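Ticket 153: Wallpaper pattern drifts out of line on multi-panel print jobs
Product: Zidum pattern tiler
Opened by: Imke Ackermann
Assigned to: Eglė Dzene
Opened: August 27, 2018
Status: Resolved

Imke Ackermann
Hi all! First off, I love this program. I've been laying out repeat patterns in it since March and it has made my evenings so much more fun. But I've hit something odd with wide jobs. Panels one to three line up beautifully, and then from panel four on, the motif starts creeping upward. By the last panel of an 11-panel job it's off by a good finger's width, enough that a bird's tail lands above its own body. Half-drop repeat, 35 cm tile height, exported as one PDF per panel. The on-screen preview looks perfect the whole way across, so I only notice once it's on paper.

Eglė Dzene
Hi Imke, what a great report, thank you! Drift that grows with each panel usually means a rounding problem. Could you try three things for me?
1. Export the same job as a single long PDF and check whether the drift is still there.
2. Switch the repeat from half-drop to straight and export panels one to six.
3. Tell me what "Tile units" says under Page Setup.

Imke Ackermann
Done, and this was a fun little hunt. Single long PDF: no drift at all. Straight repeat: no drift either. Tile units says "inches (converted)", though I typed my height in centimeters. I'm sure I never picked that!

For the kind of pattern I mean, it's winter birds on branches, with lots of thin twigs crossing the seams. Dots of snow forgive a lot. Twigs forgive nothing.

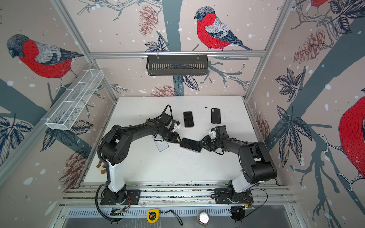
Attachment 1: bullfinch pattern on the walls, with pinecones and snow.

Eglė Dzene
Oh, I like those bullfinches! And yes, "inches (converted)" is the culprit. When a job is started from the Braleo template, the tile height gets turned into inches and rounded, and the half-drop offset is then worked out again from the rounded number for every panel. The long PDF only does it once, so it stays clean.

Workaround for now:
Open Page Setup and set Tile units to cm.
Retype the tile height. Don't skip this, the old rounded value sticks otherwise.
Turn off "Recalculate offset per panel".
Save under a new name, close, reopen, export.

Rhonda Bouchard
Jumping in from the next desk. I reproduced this on build 83 with a floral pattern, same creep, same direction. With Eglė's steps it's gone. I also tried it with the Shirima template and couldn't get it to drift, so it looks limited to Braleo. Passing it to Sabine Ehlers for a proper fix.

Imke Ackermann
It works!! I printed panels three, four and five on plain paper, taped them to the hallway door and the twigs run straight through the seams. I may have called my sister over to look at a piece of tape. One small thing: after reopening, the preview zoom jumps back to fit-to-width. No big deal, just mentioning it.

Eglė Dzene
Wonderful, that made my afternoon! The zoom reset is a separate known bug, and I've added your note to it. Sabine has the template fix in review now. Old files will keep their rounded heights even after the update, so please retype the height in any job you started from Braleo before printing it again.

Resolution: workaround confirmed by customer, template fix in review. Linked to zoom reset report.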